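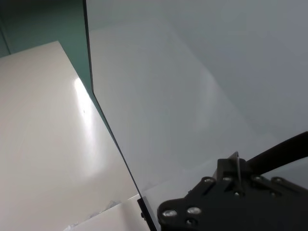

How often should an old commercial building be walked through for fire and stair safety?

Once a month for the short list and once a year for the full list. The full list should be done before the heating season, when there is still time to get a contractor in.

## Full walk-through, Tveit Building, Gullport

The building went up in 1872 and has been changed many times since. It has a shop on the ground floor, offices and a shared workroom upstairs, storage in the cellar, and an attic that is locked. Floor area open to tenants is 3000 square feet. Cellar and attic are not included in that.

Each line below is marked **OK**, **Fix** or **Watch**. A comment is given where the mark alone doesn't say enough. "Watch" means it passed this time and has to be looked at again on the monthly list.

### Outside and entrances

- [x] Front steps level, no loose stone – **OK**
- [x] Handrail firm at both ends – **OK**
- [ ] Rear steps – **Fix**. The bottom tread has worn to a slope and holds water after rain. It will be ice by November. Needs a new tread. A strip of grit tape was tried last year and it peeled.
- [x] Street number readable from the far side of the road – **OK**
- [ ] Rear door closer – **Watch**. Door shuts and latches, but slowly. The adjusting screw is close to its limit. If it needs another turn next month, replace the closer.
- [x] Path from the rear door to the alley clear – **OK**
- [ ] Downspout by the rear door – **Fix**. Bracket has pulled out of the brick. The pipe is held up by the section below it and moves when pushed. Use a longer anchor into sound brick. The mortar at that height is soft and won't hold one.

### Exits and stairs

- [x] Both exits open from the inside without a key – **OK**
- [x] Exit signs lit – **OK**
- [ ] Exit sign on battery – **Watch**. The one at the top of the stairs stayed on for the full test but was noticeably dimmer by the end.
- [x] Main stair treads tight – **OK**
- [ ] Main stair, nosing strip – **Fix**. One screw stands proud near the turn and catches a shoe. Driven down during the walk, but the hole is stripped and it will come back up. Plug the hole and reset.
- [ ] Cellar stair – **Fix**. Headroom at the beam is low and the padding is gone. Put the padding back and repaint the warning stripe. The old stripe has faded to the point where it looks like dirt.
- [x] No storage on stairs or landings – **OK**. Much better than last year. The bicycles have gone.

The stairwell door on the upper floor was found wedged open with folded cardboard. The wedge was taken away. The tenants say the floor gets stuffy with the door shut, and that's fair, but the door is the only thing keeping smoke out of the upper hall. If they want it open during the day it needs a magnetic holder tied to the alarm. A price has been asked for.

### Fire alarm and extinguishers

- [x] Alarm panel shows normal – **OK**
- [x] Pull stations visible and reachable – **OK**
- [x] Bells heard in every room with doors closed – **OK**
- [ ] Cellar smoke detector – **Watch**. Works, but the cover is coated with dust from the masonry work. Vacuum it and put it on the monthly list until the work is finished.
- [x] Extinguishers hung, pins sealed, gauges in the green – **OK**
- [ ] Shop extinguisher – **Fix**. The 10-pound unit has been moved behind the counter, where a customer or a delivery driver wouldn't find it. Return it to its hook by the door. The hook is still there and has a coat on it.
- [ ] Annual service tags – **Fix**. Tag on the workroom unit can't be read. Ask Poltberg for a fresh one when they come for the annual service.
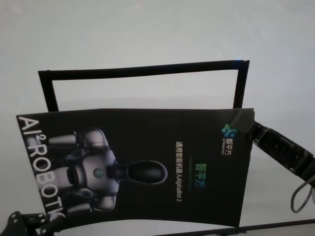

*Walk-through and comments: Building Safety Desk, Tveit Building*
*August 5, 2020*

### Electrical

- [x] Panel door closes, nothing stored in front – **OK**
- [x] Breakers labeled – **OK**. Labels are in pencil. Redo in ink when someone has the door open anyway.
- [ ] Shop window outlet – **Fix**. Cover plate cracked across the corner. Turn off and replace the plate before the window display goes in.
- [x] Test buttons on cellar and washroom outlets trip and reset – **OK**
- [ ] Extension cords in use as permanent wiring – **Fix**. There is one in the front office, running under the rug to a desk lamp. Cords under rugs get walked on and the damage can't be seen. Remove it. If the desk stays where it is, the office needs another outlet on that wall.
- [ ] Cellar lights – **Watch**. One fixture takes a while to come on. The others are enough to see the stairs by.
- [x] Attic hatch light – **OK**

A word about the old wiring. Some of the cloth-covered cable is still visible on the cellar ceiling. It was tested dead by the electrician and left in place when the new service was put in. It should stay dead. Anybody doing work down there must test it again before cutting it and must not take this sheet's word for it.

### Heating and hot water

- [x] Boiler room door closes and latches – **OK**
- [x] Nothing stored against the boiler – **OK**
- [ ] Combustion air opening – **Fix**. Partly covered by a sheet of foam, most likely put up in cold weather to stop the draft. Removed during the walk. A sign is needed, because it has happened before.
- [x] Flue pipe joints tight, no soot marks – **OK**
- [x] Carbon monoxide alarm, cellar – **OK**
- [ ] Carbon monoxide alarm, upper floor – **Fix**. Past the replacement date printed on the back. It still chirps when tested, but the test button checks the sounder and battery, and the sensor wears out regardless. Order new.
- [x] Relief valve discharge pipe ends near the floor – **OK**
- [ ] Portable heaters – **Watch**. None were out, as you'd expect in summer. The Omo heater in the office closet has a tip-over switch that works and a cord in good condition. Tenants were reminded that heaters plug straight into the wall.

The annual boiler service has to be done before November. Last time it was booked too late, the first cold week came, and the service company was busy with emergency calls. Book it this month.

### Floors, furniture and workroom

- [x] Floors free of raised edges and loose boards – **OK**
- [x] Aisle from workroom to stair kept clear – **OK**
- [ ] Shelving in the hall – **Fix**. Tall unit not tied to the wall. It rocks when pushed at shoulder height. Use 2 brackets into the studs. The plaster alone will not hold.
- [x] Folding tables lock when opened – **OK**
- [ ] Stacking chairs – **Watch**. Stacked too high in the corner. Taken down during the walk, but they'll climb again unless the rest have somewhere to go.
- [ ] Window sash, workroom – **Fix**. The cord is broken on one side and the sash drops if let go. Keep it shut and locked until repaired. A heavy sash can break fingers. A note has been taped to the glass.
- [x] Step stool feet and hinges – **OK**
- [x] Paper cutter blade guard in place – **OK**
- [ ] First aid box – **Fix**. No burn dressings, and the eye wash is past its date. Restock.

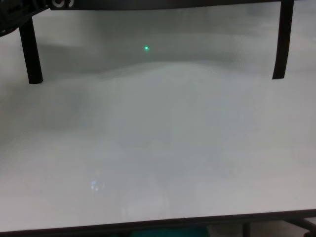
*Tabletop, white, bare.*

### Cellar and storage

- [x] Sump pump runs when the float is lifted – **OK**
- [ ] Damp on the north wall – **Watch**. The white bloom on the stone is about as high as it was last year. The pencil mark made then is still there and hasn't been passed. The musty smell is stronger. Run the dehumidifier and empty it on the monthly round.
- [x] Shut-off valves for water and gas tagged – **OK**
- [ ] Paint and thinner – **Fix**. Old cans on the shelf by the boiler room, some with rusted lids. Take everything that has no owner to the household hazard drop-off, after checking whether they accept it from a business address. Whatever stays goes in the metal cabinet.
- [x] Cardboard kept off the floor – **OK**
- [ ] Mouse bait boxes – **Watch**. One had been shifted out from the wall, into the walkway. Pushed back.

### Attic

- [x] Hatch closes flush – **OK**
- [x] No daylight through the roof deck – **OK**
- [ ] Chimney breast – **Watch**. Small stain below the flashing, dry to the touch on the day. Look again after the next heavy rain from the east. The roofer's opinion last time was that the flashing had some years in it yet.
- [ ] Walk boards – **Fix**. One board doesn't reach the joist and tips at the end. Until it's replaced, stay off the far side.

### What gets done first

1. Rear step tread
2. Upper floor carbon monoxide alarm
3. Cord under the office rug
4. Shelving brackets
5. Boiler service booked

The remaining Fix items go on the ordinary repair list. Tenants will get a copy of the lines that concern their own rooms. The shop has already been told about the extinguisher.

Areas not inspected: the inside of the chimney, the locked closet behind the shop (no key on hand), and the roof surface, which needs a ladder crew. The closet key has been requested, and the room will be done with the next monthly list.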